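**Folasade Haruna** · 10 July 2018

1/ Build log, two-arm bench at the Ullwood shop. Skipping the mechanical work, which has not changed. The topic is grip force on small packaging and one wiring fault that cost me most of an evening.

2/ Hardware recap for new followers: fixed torso, two arms, two five-finger hands. The hands are tendon driven. The controller is a Karkar board with my own firmware on it. Vision runs from the head camera only.

3/ The fault first. The right wrist dropped off the bus every time the elbow went past 41 degrees. Connector was fine. Board was fine. The cable had a strain relief clamped too close to the joint, and bending it there opened the ground conductor.

4/ Moved the clamp back along the forearm and left a service loop. The cable now runs outside the limb. Ugly, but I can reach it with one tool.

5/ Next, grip. Rigid objects were solved weeks ago with a plain current limit: close until current rises, hold, lift. A toy brick gives you a clean step in the current trace. You can pick the threshold by eye.

6/ Thin plastic packets do not give you a step. The film folds, the contents shift, and the current climbs in a long ramp. With the brick threshold, the fingers close on film and stop early. Raise it and they crush whatever is inside.

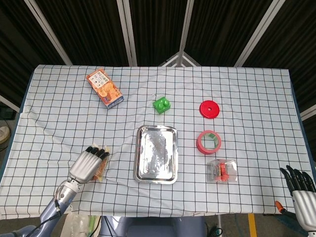

7/ The change that helped was slowing the last part of the close and looking at the slope of the current instead of its value. When the slope flattens for 900 ms, the hand counts that as a grip. It is slow. I will take slow for now.

8/ Fingertips matter more than I wanted them to. The first set was too hard and skated on film. The black ones on there now are softer. They pick up lint from the cloth and need a wipe between sessions.

9/ About that cloth: the printed grid is for me, for checking placement error by eye. The vision code ignores it. Wrinkles do move the lines, so I would not calibrate from it, and I don't.

10/ Log file for the packet tests is at 3,439 rows, one row per attempt, including aborted ones. I am not posting a success rate until the threshold has been left alone for a full 2,000 attempts. I keep touching it.

11/ Someone at Mthembu asked if the left hand runs the same code. Same code, separate gains. The left thumb has more friction in its tendon path and I have not found out where.

12/ Still open: regrasp after a slip. At present a slipped packet is dropped and logged. The hand returns to its open pose and waits for me to press a key.

13/ Firmware branch is called pullusmont if you have access to the shop repo. Do not merge it. The current limits in the config are for my tendons and will be wrong for yours.

14/ Tendon friction on the left thumb is the next job. Regrasp is on the list for September.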